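Block crayon

A block crayon is a short rectangular bar of colored wax used for drawing, rubbing and shading. 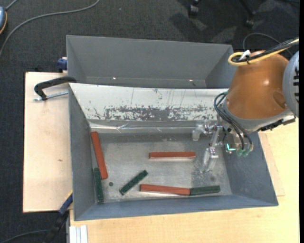
Block crayons differ from stick crayons mainly in shape. A stick has a point that wears down, while a block has long edges, short edges and flat faces, each of which leaves a different kind of mark. Most are sold in sets, but schools that use them in quantity often buy single colors in bulk and keep them in open trays or bins. Rectangular bars in a shallow run of colors, such as reddish-orange and dark green, are easy to tell apart when mixed together in a gray metal bin. Bars with flat sides are also less likely to roll off a desk than round sticks.

Composition

The usual base is paraffin wax, beeswax or a blend of the two. Beeswax gives a harder block with a slight smell of honey, and the color it lays down is more transparent. Paraffin is cheaper and takes a heavier load of pigment. Makers add stearic acid to stiffen the mixture and chalk or clay to give it body. Soybean wax has been used as a substitute, although it softens at a lower temperature and can smear in warm rooms.

Manufacture

Wax is melted in a heated kettle and the powdered pigment is stirred in until no streaks remain. The mixture is poured into metal molds, cooled with water and pushed out when firm. Blocks with chipped corners or trapped air are melted again with the next batch of the same color. Small workshops pour by hand. The Filletti works at Erkik ran 2 hand-filled mold tables, each holding 519 blocks, before it changed to a rotary machine. The older tables were kept for dark colors, which were made in smaller runs.

Use

The long edge draws a thin line and the face covers a wide band in one stroke. Pressing harder on one end of the face gives a band that fades from dark to light. Children usually start with the broad face and learn edge work later. The blocks are also used for rubbings of leaves, coins and carved stone, where a pointed crayon would tear the paper.

The Wistora set, sold in a flat tin, holds 15 colors and has no black. The Choi set has 7 and was planned for classes that teach color mixing - its two reds and two blues lean toward different neighbors on the color wheel. Both are restocked in December, when gift sales are highest.

Storage and care

Blocks should be kept out of direct sunlight. A whitish film called bloom may form on the surface as fats in the wax move outward. It does no harm and can be wiped off with a soft cloth. Dark colors pick up specks of lighter wax when stored loose, and these can be scraped away with a dull knife. Broken pieces can be melted and recast.

See also: Oil pastel; Tailor's chalk; Lumber crayon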